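Visit report: an afternoon at the Jisley teaching floor

Our group went to Jisley in May to see how they teach household jobs to a two-armed robot. We had asked for the visit after the talk at Jelomport last autumn, where most of the questions were about how the demonstrations are collected and very few got a full answer. There were ten of us. We arrived at 1 pm and were given a short safety talk, then taken up to the first floor, where the teaching rooms are.

The rooms are set out like parts of a flat. The one we spent most time in is the kitchen corner, with a light wood-pattern floor, white furniture and a low appliance with a pull-out drawer. The robot works from floor level beside it. An operator in the next bay moves a pair of lightweight arms, and the robot's arms copy the movement. The operator works from the robot's own head view on a screen, and we stood behind and watched the same thing.

Jisley calls one run through a task an episode. A new operator is expected to record 19 good ones of a single task before moving on to another. The figure comes from their own experience with the Trurna software, which sorts the episodes afterwards and throws out the ones with long pauses.

Task names on the floor

The first thing several of us noticed on the screen was the handwriting. Short labels are written straight on the floor in dark ink, close to where the robot's feet rest. We were told they began as reminders for the operators and have stayed in use. A new label goes down when a task is added to the list, and old ones fade at their own pace.

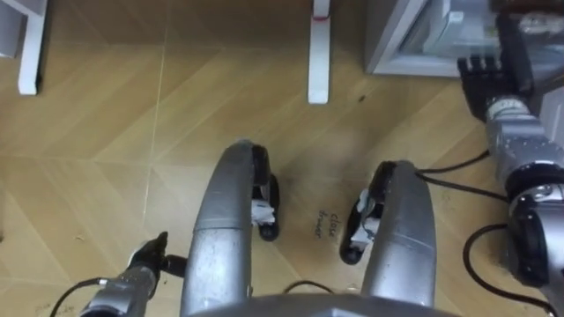
The "close drawer" label on the floor, with the right hand up beside the cabinet.

Closing a drawer sounds too simple to need teaching. The operator explained that people push with whatever is nearest, a hip or a knee, and hardly look. Through the arms you have to decide where the hand goes, how high, and when to stop pushing. Two operators will do it differently, and Jisley wants both versions. They do not correct style, only mistakes such as leaving the drawer part open.

Handling a bottle

The next part of the afternoon dealt with picking up and holding objects. Glass is kept for operators who have finished the drawer work. The difficulty is in the grip: the operator feels very little through the hand controls and has to judge by eye how far the fingers have closed. One of our party asked whether force feedback would help. The answer was that it had been tried on an earlier set-up from Meesuk and the operators found it tiring over a full shift.

The right hand had hold of a brown bottle with a green label, lying almost flat in its fingers. The other arm stayed low on the left.

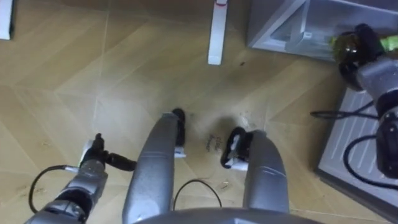
Reaching into the compartment

Work inside the appliance is slower. The arm comes in from the side and the view from the head is partly blocked by the gripper itself, so the operator tends to move, stop, look and move again. Those stops are what the Trurna software dislikes, and there was a frank discussion about whether the software or the operator should change. For now an operator may mark a pause as deliberate, and the episode is kept.

We also asked about the cables, which hang in loops from the arms. Operators learn to allow for them when they plan a reach. Tidier routing is planned, but it has to wait for a break in recording. 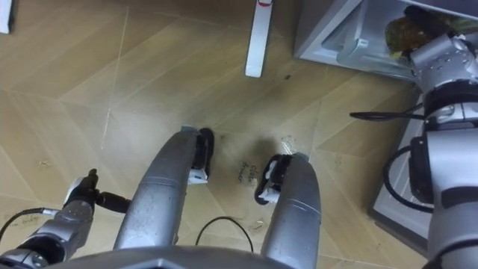 The right gripper at the open compartment, seen from the robot's head.

A few of us were allowed to try the controls, with no objects involved. It is harder than it looks. The robot's elbow does not sit where you expect your own to be, and I twice moved further than I meant to. The operator said most people settle down after an hour.

Back to the drawer

The last session we watched was drawer work again. The black fingers of the right hand were curled over the front rim of the open drawer, and the left hand was kept down out of the way. Seeing it after the bottle work, I paid more attention to the hand position. Holding the rim gives the operator a clear point to work from, though some prefer a flat push.

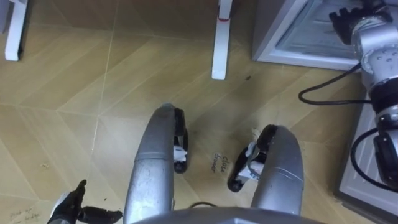 Questions and practical notes

The tea break was used for questions. Asked how many episodes a task needs in total, Jisley said over 100 for something like the drawer, and more where the object changes shape or size. Shifts on the controls are kept short, and operators swap between recording and checking.

They would not say which tasks come next, or who the customers are.

For anyone going later in the year: the 24 bus stops outside the gate, parking is limited, and bags have to be left at the front desk. Flat shoes are required upstairs. The next group visit is likely to be in the autumn, and names should go to the visits secretary in the usual way.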